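Larkthorpe Opens Two-Arm Station to Collect Block-Handling Demonstrations

HELIMTON, August – Larkthorpe has put a two-arm robot station into daily use at its Helimton site to record demonstrations for Lulau, the company's learning system for small-object handling. 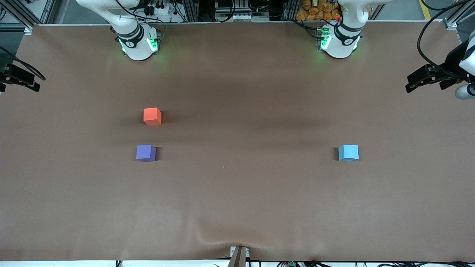 The two arms of the Helimton station with orange-red, purple and light blue cubes on the brown paper work surface. Photo: Larkthorpe

The station has recorded 1,068 demonstrations to date. In each one, an operator guides the arms through a short task with colored cubes, such as moving one cube next to another, passing a cube from the left arm to the right, or lining up all three. Joint positions, gripper commands and camera video are saved together and tagged with a one-sentence instruction.

Lulau is trained on these recordings. The software learns from what operators did with the cubes in many different starting positions, and it is then asked to carry out the same kinds of tasks from positions it was not shown.

"Cubes are a plain object, and we wanted to start with a plain object," said Bhupendra Jaiswal, who leads data collection at Larkthorpe. "If the arm misses a cube, you know the problem is in the reach or the grasp. With a bag or a cable, you can spend a whole afternoon arguing about what went wrong."

The current task list has 21 entries. Eight of them call for both arms to work in the same recording, and those take longer to collect. Operators work in short sessions and reset the cubes by hand between recordings, following a printed layout that changes each time so that the starting positions do not repeat too closely.

Recordings are checked before they go into the training set. A reviewer watches the video and confirms that the written instruction matches what the arms did. Of the recordings made so far, 261 have been set aside. Most of those had an instruction that named the wrong cube or the wrong arm, and they will be relabeled and reviewed again. Failed grasps are kept if the operator recovered and finished the task.

Scheduling, labeling and review are handled in Gilbert, an in-house tool that Larkthorpe wrote for its earlier single-arm work. It was updated this summer to store data from two arms on a shared clock.

"The slow part is the checking," Jaiswal said. "We could record more in a day than we do now, but then the review queue backs up and people start to rush it."

Larkthorpe plans to add cylinders and flat plates to the task list once the cube recordings have been reviewed.

About Larkthorpe
Larkthorpe develops handling software for light assembly and packing lines. The company is based in Helimton.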